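Gendlow firm teaches kitchen robots by remote control, starting in simulation
2026-09-23

A Gendlow company that builds robot arms for home kitchens has finished the first stage of a project in which people show the machines how to do everyday jobs, one attempt at a time.

Dernetti said its operators have recorded 630 demonstrations of tasks such as opening cabinet doors, pulling out drawers and moving small objects from one shelf to another. All of them were done in a simulated kitchen, with a person steering the arm by remote control.

The work is led by Reynaldo Yap, who joined the company in March. He said the team chose to begin with cabinets after early tests showed that doors gave the arm more trouble than anything else in the room.

"A drawer comes straight at you. A door swings, and your hand has to travel with it," Yap said. "People do that without thinking. When you are driving an arm from a desk, you have to think about every inch of it."

Operators sit at a desk with a hand controller and a screen. Moving the controller moves the simulated arm, and a trigger opens and closes the gripper. The main view comes from close behind the two fingers, so a door can fill much of the screen while the rest of the kitchen sits off to one side.

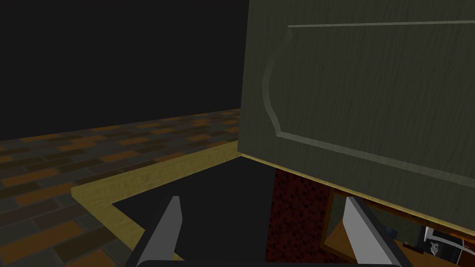 Each attempt is saved with the arm's movements and the matching views. An attempt that ends with the door in the wrong position is marked as failed and kept in a separate folder. Yap said the failed runs are not used for training at present, although the team looks through them when an operator keeps having the same problem.

The software, which the company calls Firwood, changes the kitchen between attempts. Cabinet colors, floor patterns, countertops and the objects on the shelves can all be swapped, and the arm can start from a different spot. Some of the combinations are not ones a homeowner would be likely to pick, Yap said, but a robot that has only seen white cabinets may do badly with green ones.

New operators practice for 2 hours before any of their attempts are saved. Most of that time goes to learning how to judge distance on a flat screen. Yap said beginners tend to close the gripper too early, then pull back and try again, and those extra movements can end up being copied by the robot.

"If you hesitate, it learns to hesitate," he said. "We ask people to go slowly but keep moving."

A second method is being tried alongside remote control. At the company's workshop on Villanueva Street, staff take hold of a real arm and guide it through a task by hand while its joints record the motion. Yap said guiding by hand feels more natural for short tasks and gives the operator a better sense of how hard the arm is pushing. It is tiring over a full session, though, and the person's own hands and arms often block the view of the work.

The company has collected 40 demonstrations that way and plans to compare the two sets this fall. Both will be used to train the same control program, which will then be tested on cabinet doors it has not been shown.

Dernetti has 4 operators on the project and is looking for more. Gaming experience is useful but not required, according to the job notice, and applicants will be asked to complete a short trial with the hand controller.

Tests on a real kitchen are to follow once the comparison is done. The company has not set a date for that stage – Yap said it depends on how well the trained program handles doors with stiff hinges, which are being added to the simulation now.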